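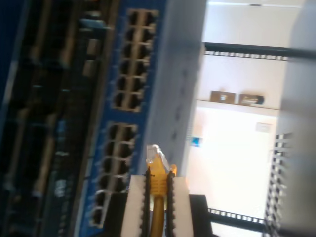

Call for student participants: Renach project, cable handling with a robot arm

The Renach project at Holmont Technical College is looking for 2 new student members for the next working period, which starts in June. We are a student project in the robotics course, and our task is to teach a robot arm to plug network cables into a switch. The project is open to students of all departments. You do not need to be a robotics student to apply.

What we do

Our arm works at an equipment rack in the practice room of the Drovotton building. A person first guides the arm by hand controls and records the movement. After that we train a model on the recordings, and we test if the arm can do the same task alone. Plugging a cable sounds like a small thing, but the connector must come to the port with the right angle and the right side up, and the small locking tab is easily bent. At the moment we work on the approach to the port. Pulling the cable out again is the next step, and here we have only started.

What you would do

- Operate the arm and record movements at the rack
- Look through the recordings and mark which attempts are good and which must be thrown away
- Prepare cables and put the rack back in order between the attempts
- Write short notes on each session in our common logbook
- If you wish, help with the training code (Python)

One of the places is mainly for operating and recording. The other is more for software, and for this one we would like you to have written some Python before, also if it was only in a course.

What we expect

You should have patience and a calm hand. Many attempts fail for small reasons, and the same movement must be repeated many times in one afternoon. Please be on time, as we always work in pairs at the arm. Our meetings are in English, but nobody will mind your mistakes - most of us make them too.

The work takes about 15 hours per month, normally in the afternoon after 14:00. We try to make the plan around your lectures, and in the examination weeks there are no sessions.

What you get

Participation gives 2 credit points, and you receive a written confirmation from the college. New members have an introduction to the arm and to the safety rules before they operate it. The Hafþórsson fund pays for our material and for the travel to the student robot competition in autumn. This is not a paid position, and we say it here so that there is no misunderstanding.

How to apply

Please write us half a page: what you study, which of the places you are interested in, and which afternoons you are free. A CV is not necessary. If you have built or repaired something, you are welcome to add a photo of it. Leave your letter in the Renach box at the department office, or send it through the project page on the college website.

We invite all applicants for a short visit to the practice room, where you can try the controls yourself and ask your questions.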